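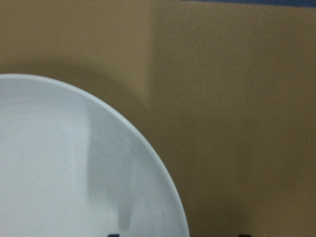
The Tosa Press Wall is a freestanding backdrop for premieres, award evenings, fan signings and other occasions at which well-known guests are photographed on arrival. It is manufactured by Groline and offered for sale or hire through Butholm. The standard panel is supplied in a pale white with no pattern or lettering, as plain as the plate shown on this page, and remains so until a sponsor sheet is attached. A plain panel is often preferred for portraits, where a busy background competes with a gown or a dark suit. Clients who require a full repeat of logos may order printed sheets with the wall or supply their own.

Print this page
E-mail this page
60 shares

Construction and finish

The wall is built from a folding metal frame and a fabric face held under tension. The face has a low-glare surface intended for use with flash, and it should be kept free of household cleaning sprays, as these leave a shine that becomes visible in pictures. Light marks may be removed with a damp cloth. Make-up and self-tanner, the most common sources of staining at arrivals events, should be treated on the same evening with the cleaning solution supplied in the accessory case.

Side wings are included. They may be set straight, to extend the wall, or angled toward the press line, to close off a view of doors, coat racks or waiting staff. Weighted feet sit behind the panel and do not project into the walking area, an important point where guests are wearing trains or high heels. 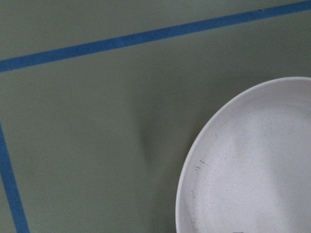

Sivaprasad Menon wrote to Butholm after a film opening in May that the wings had been of more use than the wall. "Our guests came in from the parking lot side and every photographer could see them before they were ready," his message said. "With one wing turned, they had a place to stop, fix a collar and walk out properly. I would ask for a taller wing if one were made." Groline has noted the request. Taller wings are not available at present.

Use at larger events

For events of up to 2,000 guests, Butholm recommends that the wall be hired together with the Paucar rope and post set. The set marks the walking line, the fan line and the press pen, and the ropes may be opened from either side by event staff. Guests who wish to sign autographs should be brought to the fan line before they reach the wall - pens and ink near formal clothing have caused difficulty in the past, and photographers in general prefer to work without interruption.

Placement of the wall should be agreed with the venue in advance. A position facing glass doors is to be avoided at evening events, as headlights from arriving cars will reach the panel. Where the only available position is outdoors, the outdoor feet must be ordered. The wall must not be used outdoors in high wind under any circumstances.

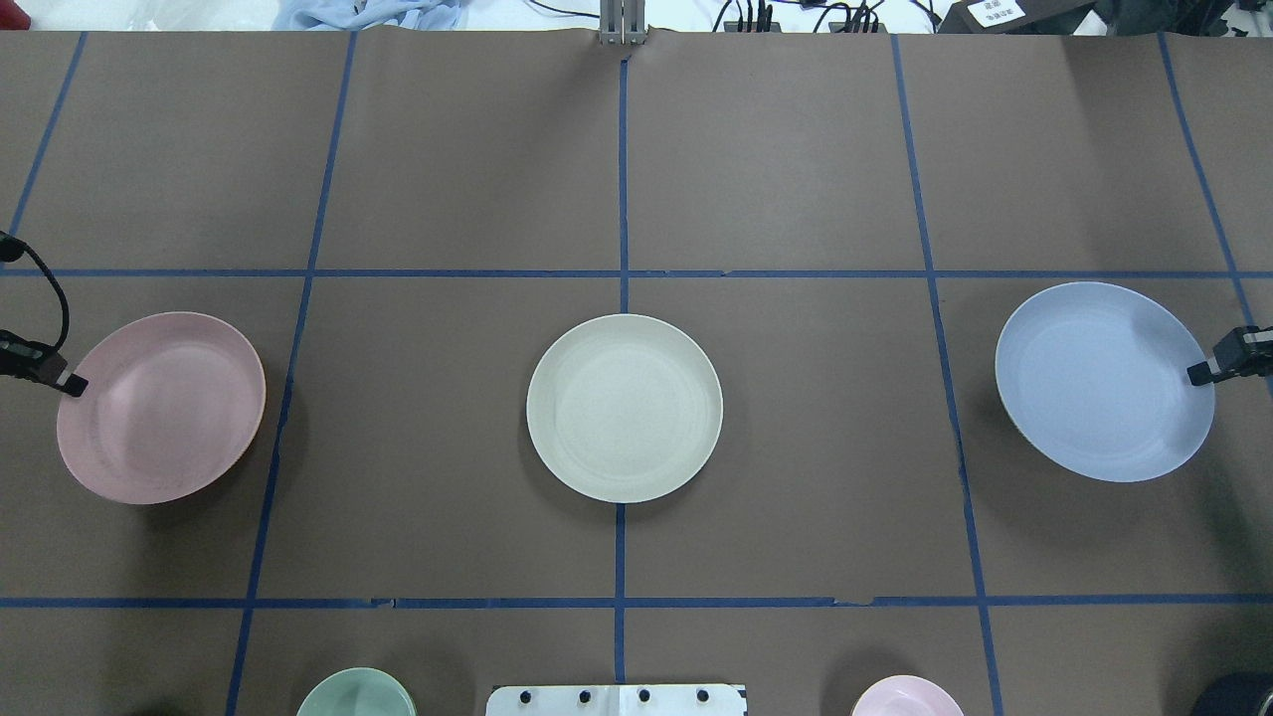
Clients should also allow space behind the wall for a member of staff to pass. Name cards, spare heel grips, safety pins and water are usually kept there, and a publicist will often wish to speak with a guest in private between the press pen and the interview area. Where this space cannot be provided, one wing may be left off the frame and used separately as a screen.

Hire terms

Weekend hire begins on Friday and includes delivery to a ground-floor entrance. Assembly requires 2 persons and no tools. Stairs, late-night collection and on-site assembly are charged separately and should be requested at the time of booking. The hirer is responsible for the condition of the panel from delivery until collection, including damage caused by third-party sponsor sheets fixed with adhesive.

Printed sheets are made to order and cannot be returned. Artwork is accepted in the formats listed on the order form, and a proof will be sent to the client for approval. Changes to a sponsor list after approval will require a new sheet - Butholm is unable to cover or alter individual logos.

Print this page
E-mail this page
2 comments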